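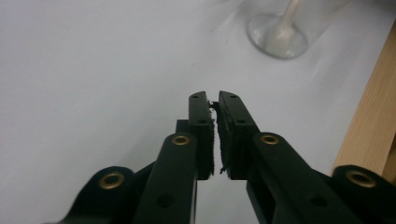

The hand-held gripper at the table, with the glass and its spoon-like utensil behind.

Pouring lessons: a morning with a Tawhiri demonstrator

November 20, 2024

I've wanted to talk to one of the people who teach robots by hand ever since I heard the job existed, so when the Tawhiri project said I could come and sit with one of their demonstrators for a morning, I was on the train before they'd finished offering. She's been doing it since July. Before that she ran the counter in a garden centre café, and she still makes a very decent cup of tea.

The idea is simple enough. She holds a gripper, does a job with it, and the recording goes off to Vakusum, the firm that trains the arms. "People expect me to be typing," she told me. "I'm mostly lifting jugs. I go home and my wrist knows about it."

I asked what surprised her at the start and she laughed for quite a while. "How bad I was! You've got two jaws. You think, fine, finger and thumb, I've had those all my life. Then you try and pick up a spoon that's leaning in a glass and it just rolls round and round the side."

She slows down a lot for glass. Her early recordings were full of little dithers, where she'd go in, back out and go in again, and the trainers at Vakusum asked her to throw them away and start over. "If I dither, the arm learns to dither. So now I stop, have a look, decide, and then go. If it's a rubbish one I say so and we bin it."

So how many has she done? She had the number ready: 3837 kept, as of the night before. A good day is 200. Her worst was 20, and she blames a cold, a new table and a lid that wouldn't stay shut.

The carafe is her favourite, or her enemy, depending on when you ask. It has a beige collar and a handle that bends down to a tip, and she reckons there are 11 sensible ways of getting hold of it (she's written them on a card). "You come up under the end of the handle, nice and upright, and you wait till you're properly there before you squeeze. I used to grab early. Everyone grabs early."

She let me have a go. I grabbed early.

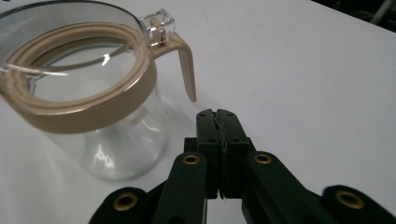

By hand or from the next room?

Tawhiri has a remote set-up too, built at Trusurach, where you sit in a chair and steer the real arm with a pair of handles. I wanted to know which she liked better, and she didn't need to think. "By hand, every time. I can feel it in the grip when something's slipping. In the chair I'm guessing from a screen, and I get cross."

She does see the point of the chair, mind. With the gripper in her fist she can reach round things in ways the arm can't copy, and some of those recordings turn out to be no use. "The chair keeps you honest. If the arm can't bend that way, you find out there and then."

They tried mixing the two in the summer on a job for Plurnitz, putting cutlery away, and she'd happily do that again. She wants to try cloths next. I said folding tea towels sounded easy after glass, and got a look.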